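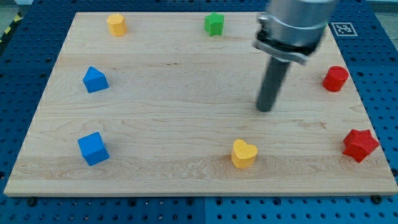 *Last updated 4:40 p.m.*

Stesta will restart its hardwood sawmill in Hostitz in June, the company told staff on a call this morning. The mill has been shut since a fire in the drying building last fall.

The restart covers the main saw line and two of the three kilns. The third kiln was closest to the fire and has to be rebuilt from the floor up. Stesta did not give a date for that work and said the contract has not been awarded.

The mill cuts maple, beech and ash, mostly for furniture makers, stair builders and firms that make cutting boards and other kitchen goods. Before the fire it shipped 1,130 cubic meters of dried boards in a normal month. The company expects to ship 466 cubic meters in the first month after the restart and would not say when it hopes to be back at the old level.

Colm Hayes, who runs the Hostitz site, said the kilns are what will hold the mill back.

"We can saw as much as we ever did. The drying is the slow part," Hayes said. "If we rush it the boards cup and the customer sends them back."

Stesta employed 367 people in Hostitz at the time of the fire. Most of the yard and office staff have stayed on through the winter, sorting stock that was not damaged and clearing the site. Saw operators were placed on reduced pay under a deal with the works council. They will return to full pay in the first week of the restart. Night shift workers will be called back later, and the company said it would write to each of them with a date.

Gitero, which makes tabletops and shelving and is the mill's largest customer, has been buying maple from other suppliers since the closure. A spokesperson for Gitero said it would take boards from Hostitz again but had signed supply deals elsewhere that run to the end of the year. Its first order after the restart will be smaller than usual.

Smaller shops in the region have had a harder time. Several switched to beech or to glued panels when pale maple ran short, and some raised prices. Owners said wide boards with few knots were the most difficult to get, and that lead times had gone from days to months.

Truck traffic will return to Laskowska Street, the only road into the yard that can take loaded log trucks. The town has agreed to let trucks in from 6 a.m., an hour later than before the fire. Residents had asked for 7 a.m. The town said it would look at the hours again once the night shift is back.

Fire investigators finished their report last month. It found that the fire began in a fan motor above the kiln doors and spread through dust in the roof space. The report did not recommend charges. It called for steel covers on the motors, a fixed cleaning schedule for the roof space and a second water tank on the north side of the yard. Hayes said the covers are on and the tank has been delivered. It still has to be connected, and the fire department must inspect it before any kiln is lit.

Logs already stacked in the yard will be sawn first. Stesta will start buying from local forest owners again in May, at prices it plans to publish at the gate.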